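Imprimir esta página | Enviar por e-mail

Caderno da oficina - quarta-feira, fim da tarde

Volto ao assunto da cola de amido, que ficou a meio na última entrada e que me anda a roer desde então. Quem já encadernou connosco sabe que a receita da casa é simples: amido de trigo, água, lume brando e muita paciência. Pois a paciência foi o que me faltou da primeira vez, e a panela saiu cheia de grumos, que ainda tentei passar pelo peneiro (duas vezes!) antes de me dar por vencido e começar tudo outra vez.

Desta vez fiz uma parte de amido para 4 de água, deixei de molho durante o almoço e só depois levei ao lume, sempre a mexer. Cozeu cerca de 18 minutos. Ficou translúcida, lisa, com aquele cheiro a pão cru de que eu gosto tanto e que há quem não suporte. Tapei com um pano húmido e deixei arrefecer sem pressas, que a pressa aqui paga-se em bolhas.

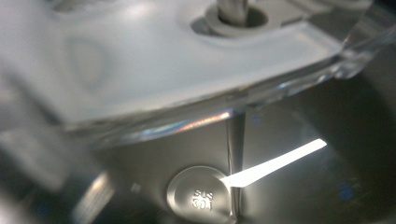
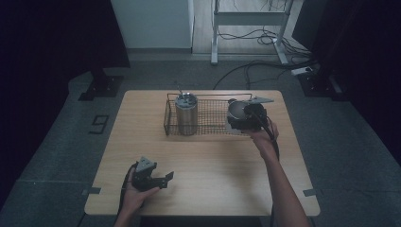

Quanto ao papel, experimentei o Groketti que veio de Wirnmont para as guardas do livro de receitas, e confesso que estou rendido. Estica pouco quando apanha cola, e a fibra vê-se bem contra a luz, por isso não há desculpa para cortar ao contrário, como me aconteceu em agosto com o álbum de Pondville. Já o Radebe, mais macio e mais bonito na cor, encaracolou logo nas pontas e tive de o pôr debaixo de peso ainda mal assente. Guardo-o para forrar caixas, onde se porta lindamente.

A lombada levou três camadas finas em vez de uma grossa. Dá mais trabalho, pois dá, mas o livro abre de outra maneira, com uma moleza boa, e deita-se na mesa sem estalar. Entre camadas esperei até a superfície deixar de colar ao dedo. Usei o pincel redondo, o de cabo comprido, que precisa urgentemente de ser bem lavado (se alguém passar pelo lava-loiça, agradeço do coração).

O livro ficou na prensa com cartões encerados entre as guardas. Peço a quem abrir a oficina de manhã que não aperte mais - o couro da lombada é antigo e marca com uma facilidade que até assusta. Os mata-borrões convém trocá-los logo à chegada.

Sobrou cola para uns dias, no frasco baixo do frigorífico. Se cheirar a azedo, fora com ela, sem pena. Falta ainda cortar a gaze para os cadernos pequenos, os de 60 folhas, e procurar linha de linho mais fina, que a que temos engrossa demasiado a dobra.

Contacto | © Oficina de encadernação, todos os direitos reservados | Voltar ao topo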